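Print this page | E-mail this page

Unit 4: Difficulty Curves in Maze Arcade Games
Course handout, Introduction to Game Design
Instructor: Natalie Bunting
Lab sections: Kwan-ho Siu, Cherry Mae Agbayani

Read this before the lab. Bring a printed copy or have it open on your machine, and bring the level sheets you filled in for Unit 3.

1. What we mean by a difficulty curve

A difficulty curve is the change in how hard a game is over the length of a play session. In an arcade maze game the session is short. A new player may last two minutes and a strong player half an hour, and both are playing the same levels in the same order. The designer has to set the early levels so the new player learns something before losing, and set the later ones so the strong player does not get bored.

Difficulty is not one number. In a maze game it is made of several values that can be changed separately:

- speed of the player
- speed of the chasers
- number of chasers active at once
- how long a power item lasts
- how many exits each part of the maze has
- how much warning the player gets before something changes

When you write about difficulty in your lab report, say which of these you mean. "Level 6 is harder" will lose points. "Level 6 cuts the power item from six seconds to three" is what we want.

2. The practice game

We use Skullstead for this unit. It is a small maze game that Crisanto Policarpio wrote for the course, and the source is in the shared folder. It has 16 levels. The player picks up coins in a graveyard, four chasers leave the crypt one after another, and a lantern item lets the player turn on them for a short time. The maze layout is the same on every level. Only the values in the level table change, so you can compare one level with another without having to account for the map. 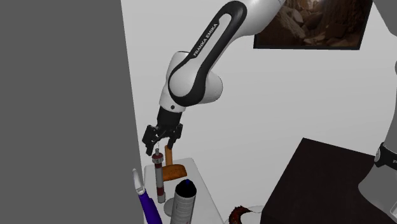

The level table is a plain text file called levels.txt. Each row is a level and each column is one of the values listed in section 1. Speeds are given as a percent of the top speed, so a chaser at 100 moves as fast as anything in the game can move. The player starts at 80 and never goes above 90. Chasers start at 73 and reach the player's speed on level 7. From that point on a player running in a straight line cannot get away and has to use corners.

Corners matter in Skullstead for one reason. The player can press a direction slightly before reaching a turn and the game will hold that input. Chasers lose two frames at every turn. A player who turns often gains ground even when the listed speeds are equal. Look at the function handle_turn in the source if you want to see how this is done.

3. Three common shapes

Straight line. Every value gets a little harder on every level. It is easy to build and easy to test. Players tend to describe it as flat, even when the numbers are rising, as no single level feels different from the one before.

Steps. Values stay the same for several levels and then jump. The player gets time to learn the new setting. The risk is that the jump is too large and most players lose on the same level. If your play data shows a big cluster of losses on one level, check for a step there first.

Sawtooth. Difficulty rises for a few levels, drops back partway, then rises again past the old high point. Many arcade games used some form of this, often with a short bonus round or a cut scene at the drop. Skullstead uses a sawtooth with a drop at levels 5, 9 and 13.

Plot the chaser speed column by hand before the lab. Graph paper is fine. Put the level number across the bottom.

4. Chaser behavior

Speed is only half of it. Each chaser in Skullstead picks its target in its own way.

The first goes straight for the player's square. The second aims a few squares ahead of the player. The third walks a fixed loop until the player comes within eight squares, then gives chase. The last picks a random exit at each junction.

Each of these rules is simple, and you can write any of them in under a page of code. Put together they look as if they are cooperating, because the first pushes from behind while the second tends to end up in front. Students often write in their reports that the chasers communicate. They do not. No chaser reads the position of any other chaser.

Lorna Castillo's guest lecture in June covers target rules in more detail and compares Skullstead with Flarnulora, where the chasers do share information. Notes from that lecture will go in the same folder. 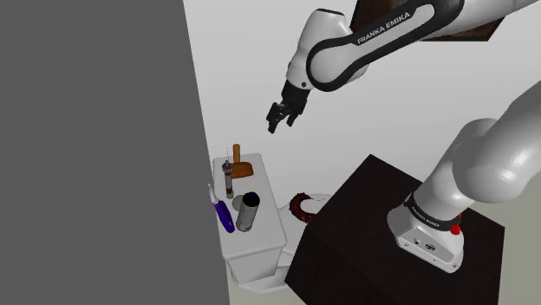
Reading time: 5 minutes

5. Lab exercise

Work in pairs. You will need the Skullstead source and a text editor.

a) Play levels 1 to 4 twice each with the original table. Write down the time you finished or lost.

b) Make a copy of levels.txt and name it with both your last names. Do not edit the original.

c) Change one column only. You may choose the column. Keep the first level and the last level the same as they were, and change the shape in between to one of the other two shapes in section 3.

d) Trade with another pair and play their version without being told which column was changed.

e) Write down which column you think it was and at what level you noticed. Then ask them.

Pairs who finish early can try changing the lantern time to zero on one level and see how long it takes the other pair to work out what has happened.

6. Lab report

Two pages at most, not counting graphs. Include your hand plot, the changed column before and after, and the notes from part e. If the other pair guessed wrong, say what they guessed. A wrong guess does not lower anyone's grade.

Submit one report per pair to your own lab instructor. Reports for Kwan-ho Siu's section go in the box outside Clelley 4. Cherry Mae Agbayani's section submits by e-mail.

7. Reading for next unit

Derkach course packet, chapter on scoring and extra lives. Skip the part on two-player cabinets, we will do that later.

Print this page | E-mail this page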